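Start | Werkstattbuch | Geräte | Teststände | Bestellungen | Kontakt

März, kurz nach halb neun, Zweiarm-Kit von Juvar auf Probe

So, zweiter Durchgang mit dem Leihkit, und diesmal lief der Start sauber durch. Gestern hing die Steuerung noch dreimal beim Hochfahren, Orsolya hat dann über Nacht die Firmware neu aufgespielt. Danke dafür! Die Greifer habe ich beide nachkalibriert, der rechte lag 3 mm daneben, der linke passte. Im Handbuch steht das Kapitel dazu auf Seite 43 und ist leider ziemlich knapp – wer es nachmachen will, nimmt lieber Farajis Zettel am Schaltschrank.

Heute geht es um Kleinteile: den orangen Block, das kleine schwarze, knopfähnliche Teil mit der gelb-orangen Kappe, den schwarzen Clip und den weißen Schubladenschrank als Ziel. 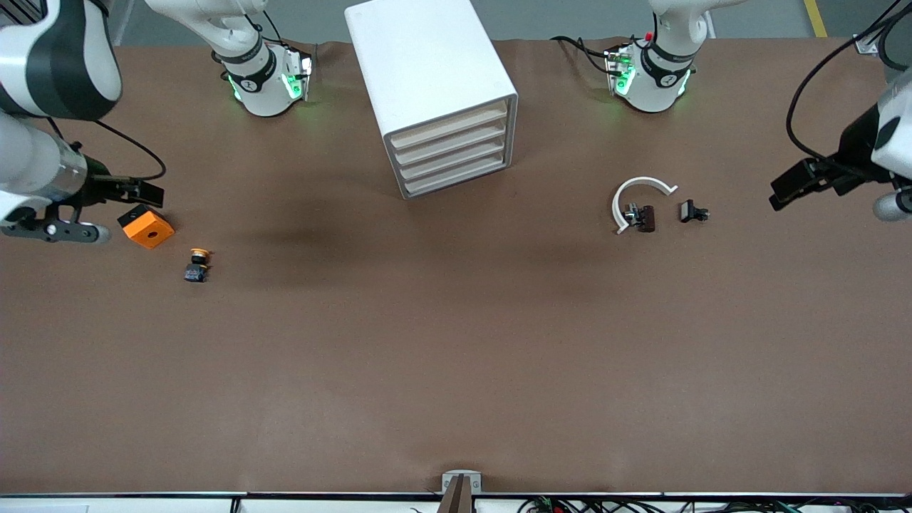 Was mich beim Pluson-Kit im Herbst so genervt hat, war die Software, und da ist Juvar klar angenehmer. Wegpunkte setzen, abspielen, korrigieren, fertig. Der Export dagegen ist Murks: Nach 256 Zeilen bricht die Datei ab, ohne Meldung. Szu-yu hat dem Support geschrieben, bisher keine Antwort.

Preislich müssen wir noch reden, das Wartungspaket kostet 1.453 Euro im Jahr und Aranka findet das frech. Ich eigentlich auch, aber ein Austauschgreifer wäre mit drin. Morgen früh erst die Schubladen, dann noch mal der Export mit kürzeren Läufen.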